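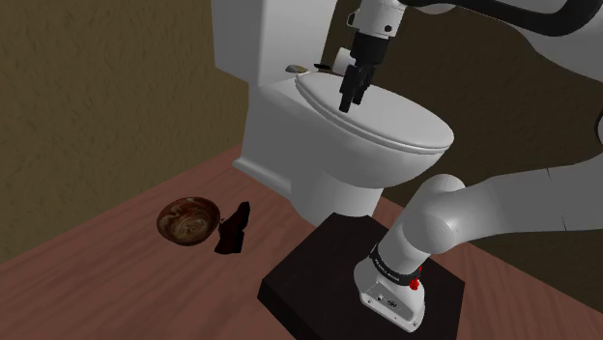
Hi Gumaro, November update on the Stummont hall grant. We've spent $900 of the paint money and the colour looks great (I was nervous about the green!). Bookings are up to 25, mostly the Vondalano choir and the Salinas dance kids, who've taken over the whole stage.

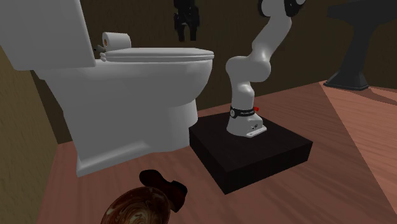 Toilet with the lid down, spare roll on the tank.

Still to come: 40 stacking chairs from Hirholm, and six new window latches. I'll send the receipts once the chairs are in.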